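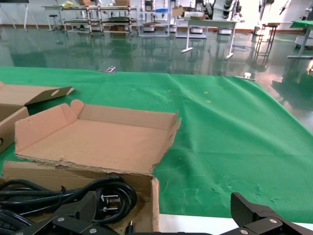
4 min read

Filed under: Workshop Know-How > Demos & Open Days

How to run a robot arm demo at an open day (without losing the room)

Posted in June by the bench team, Movomthorpe

Quick write-up while it's fresh. We did the open day at the Movomthorpe unit, two arms, one long afternoon, more than 100 people through the door. A few folks asked for the setup so they can do it at their own place. So, steps. Not pretty but they work.

What you need

- One arm with a two-finger gripper. Ours runs on Sonden, any controller with a proper pause button is fine.
- A table you can walk around on three sides.
- A plain cloth. Green, gray, whatever, just one color. Ours is green.
- Cardboard boxes, a shallow tray and a deeper one at least.
- Stuff to pick. Power cables are great. More on that below.
- Tape, spare fuses, water for whoever is talking.

Step 1. Cloth first

Cover the table right out to where the arm reaches. Smooth it with your hands. It won't go flat, there'll be creases at the far side, leave them. Crumbs and cardboard bits show up on a plain cloth, give it a brush between groups if you get a minute. We mostly didn't get a minute.

Clip the corners if the table is near a door.

Step 2. Boxes

Shallow tray toward the back, flaps up, empty. Taller box closer to the arm, that's the one you pick from. Old boxes are fine. A torn front edge on the tray makes no difference to the pick, and visitors like seeing regular cardboard. One kid asked if the boxes were "special robot boxes". No.

Keep the flaps out of the arm's path or you'll spend the day resetting. If one keeps springing up, fold it back hard, then tape. Do this BEFORE the doors open.

Step 3. The cable

A coiled power cable is the best demo object we've had. People expect blocks. Then the gripper has to go for a cable that bends and slides over the edge of the box, and everybody leans in.

- Coil it loosely, several loops. Tight coils roll.
- Drape part of it over the front of the box so there's an easy first grab.
- Plug end pointing out to one side, where the fingers can close on the plug body and not the prongs.
- Other end tucked down in the loops.
- Obviously not plugged into anything.

Have a spare bundle within reach. Cables get stepped on.

Step 4. Set the speed

Slow. Slower than you think. We had it at 22 percent for the public runs and it still looked quick from the front row. In Sonden it's the slider on the run page, set it there and lock the page. If you've got the Apaza pendant it's under Motion > Limits and you need to hit save twice, no idea why.

Dry run with nothing in the gripper. Then with the cable. Then walk away for five minutes, come back, do it again cold. If the cold run fails fix that first.

Step 5. Gripper check

Two minutes, before each group:

- Pads clean? Wipe with a dry rag.
- Screws on the finger linkage snug? Hand tool only, dont crank them.
- Fingers open and close all the way?
- Wrist camera picture up on the big screen? Folks at the back watch this more than the arm.

The wrist view is the bit we'd never skip now. It puts people right between the fingers, looking down at the box.

Step 6. Where people stand

Tape line on the floor an arm's reach plus a good step. Our floor is shiny green epoxy and the first tape we used peeled by lunch. Get the proper floor kind. Push carts, stools and stands back toward the wall, leave a lane wide enough for a stroller.

One person on the stop button. That's their whole job. They don't answer questions, they don't hand out flyers.

Step 7. The talk

Keep it short. This is the order that worked for us:

1. Say what the arm is going to try.
2. Run it. Don't talk over it.
3. Run it again with the cable moved, let a visitor say where. Arm stopped, presenter moves the cable, presenter steps out.
4. Questions.

If a pick misses, say "missed it" and go again. The misses got more questions than the good ones. We had Tulen logging in the background and it counted 1914 grasp tries over the prep weeks and the day itself, so yes, there were misses.

Step 8. Pack down

Park the arm, power off, then people near the table. Coil cables, flatten what you can, keep the deep box for next time. Copy the logs off the same evening. We left ours till later and had to dig thru 2260 files with names like run_new_new.

Questions we got a lot

Can kids drive it? Not at the main table. Set up a small one on the side with a toy gripper if you have one.

How long per group? Ten minutes, then swap.

Does the cloth have to be green? Nope. Avoid patterns, and avoid black if your cables are black.

Printable checklist coming when someone types it up.

© Movomthorpe Robotics Workshop | Contact us | Back to top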